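Residents' Bulletin, Laing House
Sep 4, 2026

Patterned walls and plain work surfaces: notes from the craft room refit

The Furnishings Office has completed its review of the ground floor craft room at Laing House. Residents and study groups may now reserve the room through the front desk in the usual way. The office wishes to thank all those who returned the April questionnaire. Their comments shaped most of the decisions set out in this item.

Wall covering

The largest number of comments concerned the old gray walls, which many residents found tiring during long sessions. The office considered 3 patterns from the Utavden range and selected the apple print for the table enclosure. The fruit appears in a deep raspberry red and a lighter salmon pink, with sage-green leaves on a pale cream background. It was chosen in part to suit the beige tabletop, whose marbled surface is quiet enough to stand beside a busy wall.

The pattern is carried across the back and both sides of the enclosure. Residents who asked that the side walls be left plain will find their views recorded in the full report, which is kept at the front desk.
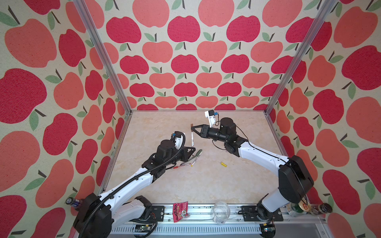
Care of the tabletop

The tabletop should be wiped with a soft, damp cloth at the end of each session. Scouring powders and solvent cleaners are not permitted. Ink should be treated promptly with the Jarberg cleaner kept in the room cabinet, and any mark that remains should be reported to the front desk so that it can be dealt with before the next reservation.

A cutting mat must be used for all knife work. Mats are stored upright beside the cabinet and should be returned there clean. Glue, paint and dye may be used at the table only over a protective sheet. The office has purchased 40 sheets for this purpose, and groups that expect to need more than one should bring their own.

Care of the wall panels

Tape, pins and adhesive hooks should not be applied to the panels. Notices and patterns for reference may be placed on the freestanding board - two are available on request. Light dust may be removed with a dry brush. Please do not attempt to wash the panels.

Pens and small supplies

Pens, note paper and small boxes are easily left behind at the end of a session. Groups are asked to look over the table before leaving, including the area near the front edge. Items found after a session are held at the front desk until the end of the month and are then placed in the shared supply drawer.

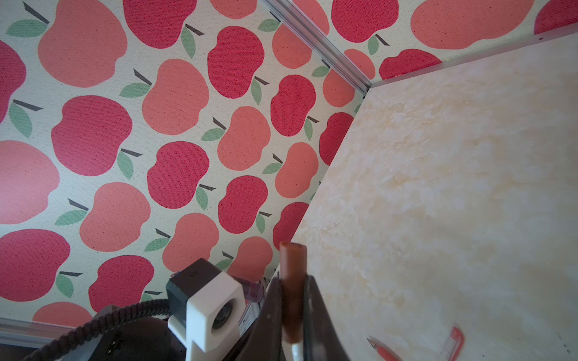
Red pen on the marbled tabletop, with the apple print behind.

Reservations and inquiries

Sessions may be reserved for up to 3 hours. A group may hold no more than 6 reservations at one time, and a reservation that is no longer needed should be released as early as possible. The total cost of the wall covering was $290, met from the furnishings budget for the present year.

The next item for review is storage. A proposal for Zosska shelving has been received and may be read at the front desk. Written comments should be addressed to Kgomotso Xaba, Furnishings Office, Laing House.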